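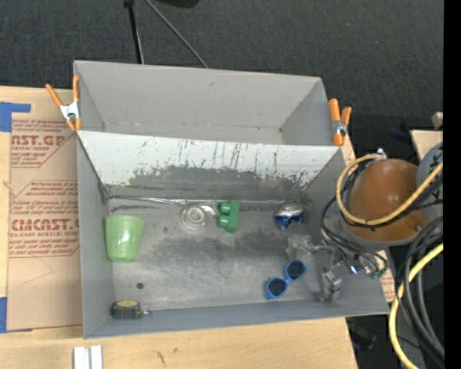 Frequently Asked Questions

What is the Brendolness Tool Library?
It's a lending library, only for tools! Members borrow drills, sanders, clamps, ladders, garden gear and plenty of odd things you'd use once and then trip over for years. We have 171 items in the catalogue right now and we love adding to it.

Who can join?
Anyone 16 or over living in Brendolness or Veloso. Bring photo ID and something with your address on it. Under-18s need a parent or guardian to sign too.

How long can I keep things?
Two weeks for most items, and you can renew once online if there's no one waiting. Power washers and the tile saw are four days only (they're very popular in spring).

How many items can I borrow at a time?
Up to 15. A set counts as one item, so go ahead and take the whole socket set.

I've never used a router. Can you show me?
Yes please, ask us! We really enjoy this part. Come in on Thursday evening between 6:30 and 8 and we'll go through the basics with you at the bench.

What if something breaks?
Tell us when you bring it back. Normal wear is fine and we don't charge for it. If a tool is lost or badly damaged we'll talk about a fair replacement cost.

Do I need to clean tools before returning them?
A wipe-down and a brush is plenty. Please empty sander bags and knock the dirt off spades.

Do you take donations?
We do, if it works and has all its guards. We can't take petrol chainsaws, paint or anything with a frayed cord.

Where are you?
Pivitum Hall, side entrance off the parking lot. Ring the bell if the door is shut, it sticks in humid weather.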